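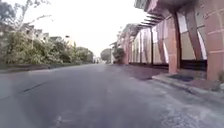 Worn asphalt with a crack on the left side, near the curb.

Fixing small cracks in an asphalt driveway

A street is the city's job. Your driveway is yours, and narrow cracks are cheap to deal with if you get to them before winter. April is a good month to start, once the nights stay above freezing.

Pull any weeds first, roots and all. Scrape the crack with an old flathead screwdriver, then brush it out with a stiff wire brush. Blow or vacuum out the grit. If you hose it down, leave it a full day to dry, longer in shade.

For cracks under a quarter inch, use pourable filler from a squeeze bottle. Shake it well, cut the tip small and go slowly. Fill to just below the surface, let it settle, then top it up. Pull a putty knife along the line to flatten it. Wider gaps need rope filler or a cold patch mix, tamped down hard in 2 layers.

Deep cracks swallow a lot of filler. Push foam backer rod or dry sand into the bottom, leaving half an inch at the top.

Keep cars off for the time printed on the label. Overnight is usually too short in cool weather. Sprinkle a little sand on top if it still feels tacky.

Wipe tools with mineral spirits before the filler sets. Wear old shoes and leave them outside.

Crumbling concrete edges are a separate job. Asphalt filler won't hold there. Knock off anything loose, dampen the concrete and use a vinyl concrete patcher. 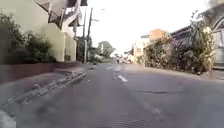 Bernadette Millet wrote in to say that she stores her half-used bottles upside down in a coffee can, so the filler doesn't dry in the tip. She also puts masking tape along both sides of each crack and peels it off while the filler is soft, which leaves a much cleaner line.

Sealing the whole driveway can wait until the filler has cured. Check the sealer can for how long that should be.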